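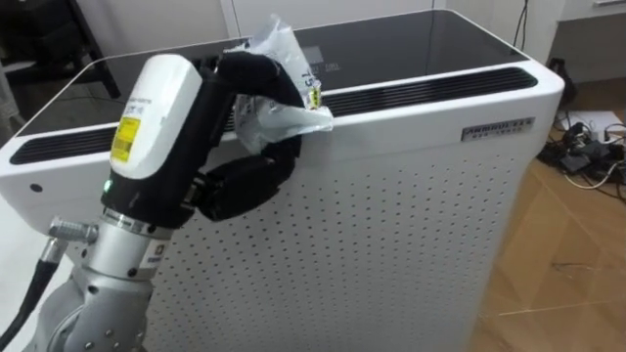
Section 3. Household chore trials: light objects and soft packaging

Picking up after people is the chore most owners ask about first, and it is the one on which the arm and hand of the Pevalport domestic kit give the most uneven results. Rigid items such as cups, boxes and remote controls have a fixed shape that the planner can store and reuse. Film, cloth and paper do not. A crumpled clear bag held between the fingertips will stand up on one side and drape over whatever is next to it on the other, in this instance the front rim of an air purifier, and the planner must treat both parts as one object. This section covers set-up for soft items, the pick-and-discard routine, and the chores the system should not yet be given without a person in the room.

3.1 Before you start

You will need the arm mounted and calibrated as described in Section 2, the multi-fingered hand fitted, and a waste bin with a rigid rim. The Wombridge planning software must be installed and licensed on the host computer.

1. Check that the arm cable is fully seated and that the connector ring is finger-tight. Do not use pliers.
2. Move the wrist by hand through its full range with power off. The cable must follow without pulling tight at any point.
3. Switch on and wait for the status light on the wrist collar to show steady green. If it blinks, see Section 7.
4. Remove loose power leads and adapters from the working area, or mark them as a no-go zone in the room map.

CAUTION: Keep hands and faces outside the reach of the arm whenever the status light is on. A steady green light means the joints are powered. The arm may move without a sound or other warning.

3.2 Teaching a surface

The routine treats every raised surface – a table, a counter, the top of an appliance – as a separate work zone.

1. Open Zones and select Add Surface.
2. Guide the fingertips to each corner in turn and press Store.
3. Enter the surface type. For black glass or other glossy panels, select Reflective. The depth reading over such panels is less reliable and the software lowers the approach speed.
4. Mark any vents, grilles or touch controls as Keep Clear.
5. Save the zone and run the dry pass. The hand should stop above the surface at every stored corner.

CAUTION: Switch off fans, air purifiers and heaters before running any routine on or near them. Plastic film can be drawn against an intake or can block an outlet. The system does not detect airflow.

NOTE: Touch panels may respond to the fingers of the hand. Lock the panel first if the appliance has a lock function.

3.3 Picking up a plastic bag

1. Select Soft Item, then Film.
2. Set grip mode to Pinch. Power Grip closes all fingers and tends to push thin film out of the way.
3. Set the number of attempts. The default is 3. More attempts seldom help if the bag is lying flat.
4. Set lift height to at least 16 inches above the surface so that hanging film clears the edge.
5. Press Run. Keep the stop button within reach.
6. When the hand pauses at the top of the lift, confirm on screen that the bag is held. The fingertip sensors cannot always tell a single layer of film from no object at all.
7. Press Continue to move to the bin and release.

If the bag clings to the fingers after release, enable Shake on Release and repeat step 7. Static is worse in dry rooms. Wiping the fingertips with a damp cloth, power off, gives some improvement.

NOTE: Clear film is the hardest case. The camera often sees only the bright creases, or a printed label if the bag has one. Side lighting gives better results than a ceiling lamp.

3.4 What to expect

In the Gitetti apartment trials, a single bag took about 12 seconds from the start of the approach to release. A person does the same job in far less time and usually without looking. The arm is suited to repeat work in a zone that has already been taught. It is poorly suited to general tidying in rooms where objects and furniture change place from day to day.

Supervised use only:
– film, bags and wrapping
– cloths and towels
– items resting on appliances

Not supported in this release:
– tying or opening bags
– wiping around vents
– anything hot, wet or sharp

Shop-floor users working with the Gündoğdu packing fixture should follow the separate fixture guide, as the zone limits there are set in hardware.

3.5 After use

1. Send the arm to Park.
2. Switch off and wait for the status light to go out.
3. Check the finger joints for scraps of film and remove them with tweezers.
4. Save the log if any pick failed. Support will ask for it.

Revised 27 March 2022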